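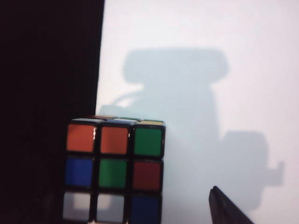

Vurker Leader Arm Kit review

The Vurker kit is a small leader arm you hold and move by hand, and a follower arm across the bench copies you while the software records. I bought mine in August and have used it most weeks since to collect demonstrations for pick and place work. This is what I think of it.

Price and what you get

I paid 600 for the leader, the power supply, the wrist camera and the cables. The follower arm is extra. Mine is the Cruzado, which Vurker lists as supported, and it paired the first time. The printed manual is thin. The online one is better but still describes the old firmware in places, so check the version number before you follow the calibration steps.

Setup

Put both arms in the rest pose, hold the button for 5 seconds and wait for the light. Then move each joint to both ends of its travel. I would do it again whenever you unplug anything. I skipped it twice and got an offset in the wrist both times, which ruined a morning of recordings.

The clamp is the weak part of the hardware. It fits a thin tabletop well and a thick one badly. I swapped it for a plain woodworking clamp.

Using it

The trigger is good. It has a light spring and you can close the gripper slowly, so you don't slam into things. I did most of my testing with a Rubik's cube: pick it up, turn it a quarter, put it down on a mark. It's a fair test because a cube has flat sides and shows you right away when you have come in crooked. After a few sessions I could do a clean pick without thinking about it.

Turning the wrist is harder. The leader's last joint is stiffer than the others, and your hand ends up in an awkward position at the far end of its range. Tall people may want to raise the base.

There is no force feedback. You have to watch the follower to know when it is touching something. I got used to this but my first batch has a lot of hard grips in it, and the policy I trained on that batch gripped hard too.

Recording

The bundled software is called Urnidell. It starts and stops episodes with a foot pedal or the space bar, and lets you throw out the last one if you fumble. I use that a lot. It saved 1000 episodes for me without losing any. When the folder reached 2000 the browser view got very slow to open, and I now start a new folder for each task.

Wrist video is sharp enough for my purposes. Keep your lamp fixed, or you will have shadows in different places from one day to the next.

Compared with the Grenuteo

I used a Grenuteo controller before this. It is a handheld stick, cheaper and easier to put away, but I never got smooth wrist motion out of it. For simple pushing tasks I would still buy the Grenuteo. For anything with a grasp and a turn I prefer the Vurker.

Four stars. A better clamp and a looser last joint would get the fifth.

Related items
Grenuteo handheld controller: first look
Cruzado follower arm, long-term notes
Foot pedals for recording, compared
How to sort good and bad demonstrations
Urnidell export settings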